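Open House at the Arm Shop

Wadatora keeps its robots in a former carpet warehouse at the edge of town, between a tire dealer and a storage yard. On Thu 22 August it opened the doors to anyone who wanted to come in. The company had printed 70 visitor badges. They were gone before lunch, and people who came later were given stickers.

The firm builds small two-armed work cells and trains them to do handling jobs that are dull for people and still hard for machines. Most of its income comes from Giltel, a parts distributor that pays Wadatora to try out packing and sorting tasks before it buys equipment of its own. The rest comes from short contracts, and from renting time on the cells by the day.

Visitors went through in groups. The tour began in a front room with folding chairs, where one of the engineers gave a short talk without slides. She explained that the arms are not programmed move by move. A person first drives them by hand through a task, over and over, and the recordings are used to train a control program called Temba. The program then tries the task alone. A simple job may need 200 recordings before the results are worth looking at. The hardest one the shop has taken on, folding thin cardboard inserts, has used 3000 and is still not finished.

A man in the front row asked what happens to the bad recordings. She said they are kept, marked as bad, and sometimes used later. Another visitor wanted to know how fast the arms could go. The answer was that they could move a good deal faster than they do, and that speed is the last thing the shop works on. A slow arm that bumps the table does little harm. A fast one costs an afternoon of repairs.

From there the group walked down a hallway lined with shelves. The shelves hold what the staff call props: kitchen tools, chargers, bottle caps, phone stands, toy blocks, bags of screws. Most were bought at discount stores. The shop tries to buy the same kind of thing in several shapes, so that the program doesn't learn one object and fail on the next. There is a bin at the end for props that have been worn out or snapped. It was nearly full.

The cells are in the main hall, each with plain walls on three sides of its table. The walls help keep the view simple for the cameras, and they stop small parts from rolling onto the floor. Visitors stood behind a strip of yellow tape and watched over the front edge. At the cell with the biggest crowd, the job was a phone and its holder, with two arms sharing the work. An engineer said that tasks like this are useful because each arm has to allow for what the other is doing. With one arm, a part only has to be picked up and put down. With 2, there is a question of who holds and who moves, and how closely they can work before the fingers touch.
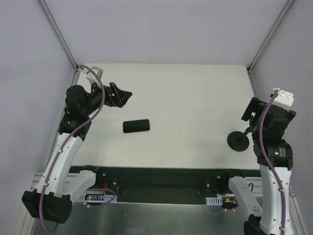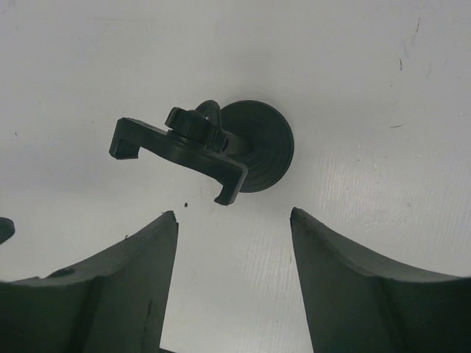
The phone is in the left gripper in the last of these.
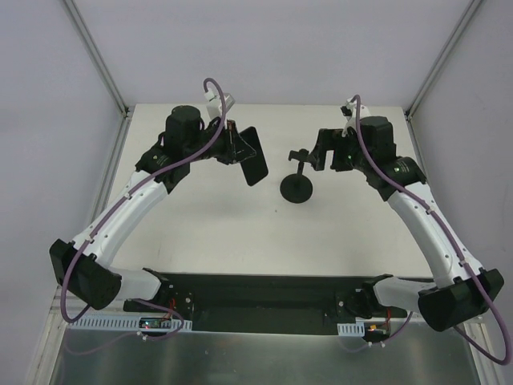
Questions at the tape ran long. Several people asked about jobs, as people do at these events. The engineers did not try to talk around it. Giltel has told them it has trouble filling the night shift in its packing rooms, and that is where it would put the first machines. Whether it would stop there, they said, was a question for Giltel.

A retired machinist asked about wear. The motors in the joints hold up well, he was told, but cables and fingers do not. Gripper fingers are treated as supplies and changed often, and there is a drawer of spares under the workbench. He asked to see the drawer and was shown it. He spent longer there than he had at the tape.

Children were allowed to try the hand controls on a practice cell near the back door, with the speed turned down. The task was to move a sponge from one bowl to another. Most of them managed it. The adults, who were offered a turn once the line was short, mostly gripped too hard and had to be told to relax their wrists.

Wadatora plans a second open house in November, at the Pluvside Center downtown, where parking is easier. It will bring one cell and the sponge. Admission is free, and school groups are asked to call ahead.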